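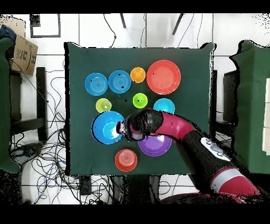
Catside Dish Return: README

Catside is the set of recordings behind the arm that sorts plastic dishes at the Skedix canteen in Emden. This file covers what is in the recordings, what is not, and what happened to the people who used to do the sorting. That last part is missing from most READMEs, so Akinyi Kioko asked for it and then, in October, made me write it.

What the job is

Bowls and plates come back from lunch in whatever order people feel like. Someone has to group them by size before they go into the racks, or the racks jam. It takes no skill, according to everyone who has never done it.

The practice table has a dark green cloth and a mixed load: a big coral-red plate, blue bowls in more than one size, and small ones in orange, lime and red, plus a purple bowl. The gripper goes for one dish at a time. It does not chat, and it does not stack anything on the radiator "for a minute."

Contents

300 episodes, one dish moved per episode
Overhead video of the table
Joint positions and gripper state for each step
A short text label per episode, such as "big blue bowl to left rack"
notes.txt, written by whoever was on shift, spelling untouched

Episodes were driven by hand by 3 canteen staff, who were paid their normal rate. Musyoka Kashindye drove the most and has opinions on the joystick, all of them in notes.txt.

What changed for staff

Before the arm, 2 people sorted through the lunch rush. Now one person sorts alongside it and the other works the serving counter, where the line has always been too long. Nobody lost hours. The rota did get rewritten twice, and the second version was worse.

The person beside the arm is called the "operator" in the shift plan. The duties are pulling out forks, pressing resume, and explaining to visitors from the office that no, it can't make coffee. Musyoka asked whether the new title came with new pay. It did after 2 meetings, so put that down as a result of the project.

Some things people miss. Sorting was a two-person job, and two people can talk. The arm's side of the conversation is a beep. We moved the counter break so both people get it together, and this has done more for morale than any software update – I wrote the software updates.

Known problems

Small bowls inside bigger bowls are labeled as one dish in early episodes.
Color words vary by driver. One person's cyan is another's "light blue, sort of."
No glass, no china, no cutlery. Please do not try it with glass.
The floor in Emden is white tile. If yours is carpet, expect the model to be surprised.
Cables on the floor are in view and are not labeled.

Splits and code

The loader is called Goel. Run it with no arguments and it lists the episodes; point it at a folder and it unpacks them there. It will overwrite an existing folder without asking. I know.

Use

Research and teaching are fine. If you use Catside to plan staffing, talk to the staff first – they will have noticed the cameras anyway. Corrections to labels go to Akinyi, complaints about the joystick to Musyoka, who will agree with you at length.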